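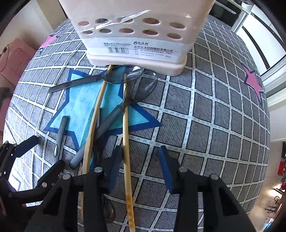 **Figure 4.** Wrist view from the hand-held gripper during a cutlery episode. Knife, spoons and chopsticks lie on a patterned rug in front of a white drainer basket. The foam finger pads face each other across one of the chopsticks.

## 4. Choosing which thing to pick up next

By this point we had a pose estimator that worked and a grasp controller that mostly worked, and I was feeling rather pleased with us. Then we put the two together, asked for a pile of cutlery to be tidied, and watched the planner change its mind every few frames. It would start towards a spoon, decide that a chopstick looked nicer, drift over to that, and then go back. Lauri Juntunen called it "the buffet problem" and the name stuck, so I'll use it here too.

The version of Tralley described in Section 3 scores every candidate grasp afresh on each new image. With one object on a plain mat that's fine. With long thin things lying close together, two candidates can have nearly the same score, and a small wobble in the depth estimate is enough to swap them. The wide lens makes it worse (straight lines bow a good deal towards the sides, as the rug grid in Figure 4 shows), so an object near the border seems to shift and bend as the camera approaches. Our undistortion step takes out most of this but leaves enough behind to upset the ranking.

### 4.1 Sticking with a choice

Our first fix was the dull one. Once a target has been chosen, a rival must beat it by a fixed margin for 7 frames in a row before the planner is allowed to switch. Urho Aaltonen wanted a learned switching rule, and we did train one, but it behaved so much like the fixed margin that I couldn't argue for keeping the extra network. The margin lives in a single line of the config file and anyone can change it. I like that more than I probably should!

The margin needs something to hold on to, of course, and that means the tracker has to know that the spoon in this image is the spoon from the last one. We match instance masks by overlap after warping the old mask with the estimated camera motion. This goes wrong when one item lies partly under the gripper itself. The visible bit of a spoon bowl can vanish and come back as the jaws move, and each time it came back our early tracker gave it a new identity. We now mask out the gripper using a fixed template plus the current jaw opening, and a track that disappears behind that mask is kept alive for two seconds before we drop it.

### 4.2 See-through plastic

I'd hoped to leave this for future work, but the data wouldn't let me. Smoky, translucent spoons are miserable for the depth network. It tends to report the surface behind the plastic, so the planned grasp ends up too low and the fingers press into the rug. Vilja Toivonen noticed that the segmentation network was far less bothered, and would draw a quite decent outline around a clear handle even where the depth map had nothing useful to say.

So for anything the classifier marks as translucent, we throw the depth inside the mask away. We fit a plane to the ring of background just outside it, then lift the grasp point off that plane by a set clearance. It's crude, and it assumes the object is lying flat. A spoon propped up on another spoon breaks that assumption at once, and we haven't got a good answer to it. For now the controller closes slowly and stops on the first rise in motor current, and the foam pads forgive a fair amount of height error.

### 4.3 Busy backgrounds

Ilari Kallio was the one who pushed for patterned rugs. Everything up to September had been recorded on plain surfaces, and when he ran that model on a floor with a printed grid and big outlined stars it confidently proposed grasps along the grid lines. A pale line on grey is, to a network that has only ever seen plain mats, a perfectly good chopstick.

Pasting random textures behind the cut-out objects helped a little. Recording on real patterned surfaces helped a great deal more, so that's what we did: the training set in this section has 3700 episodes across 40 surfaces, all collected with the hand-held tool. We also added a small parallax check to the planner. As the gripper comes down, a real object should move slightly against the floor and a printed one shouldn't. Anything that fails the check loses its place in the ranking. Chopsticks are thin enough that the cue is weak until quite late in the approach, and I'll admit the threshold was set by hand, one long evening, with Ilari reading out numbers and me typing them in.

### 4.4 What the logs look like

All of this gets written out through Bashir, our logging tool, which stores the candidate list, the current target and the reason for every switch next to each image. Before we had the reasons, a failed episode meant an afternoon of guessing. Now I can filter for "lost behind jaw mask" or "parallax check failed" and look only at those. Eamon Mac Suibhne wrote the filter view for his own use and then found that the rest of us had stopped opening anything else.

One warning for anyone reusing the logs: switch reasons are recorded at the planner's rate and images at the camera's, so they don't line up one to one. Use the timestamps. I used the row numbers for a week and drew a very pretty plot of nothing at all.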